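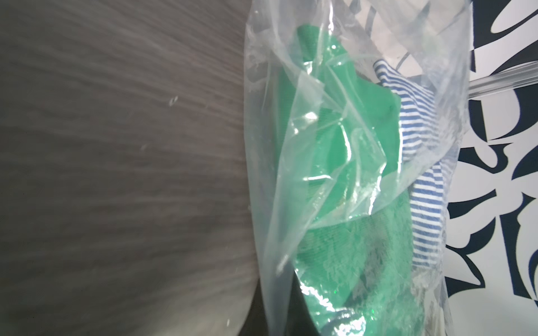
Namside open day: the packing room

I went in doubting that clothes need a whole afternoon's demonstration, and I still do. Issa Haddad swears by clear bags with a zip seal. Fine, you can see the green knit and the blue and white stripes without opening anything. Whether a jumper likes being squashed for a winter is another matter, and my question got a vague answer.

The folded pile on the table, stripes on top, was neat enough, and the teddy in the pink shirt had 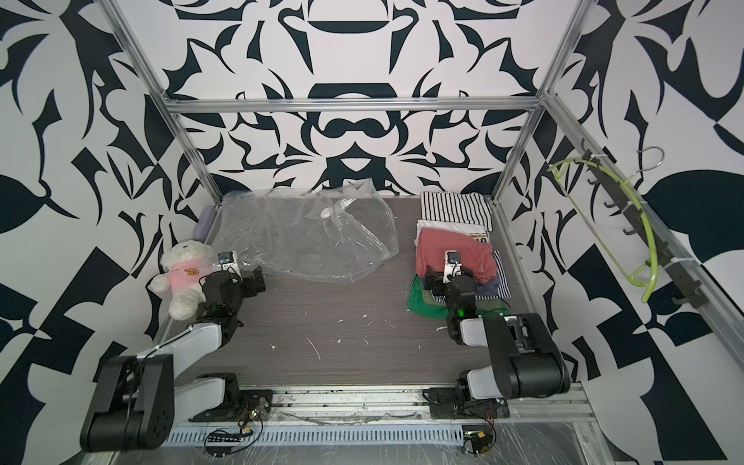

more admirers than the big clear bag beside it. Entry was £3. I'll stick with my drawers.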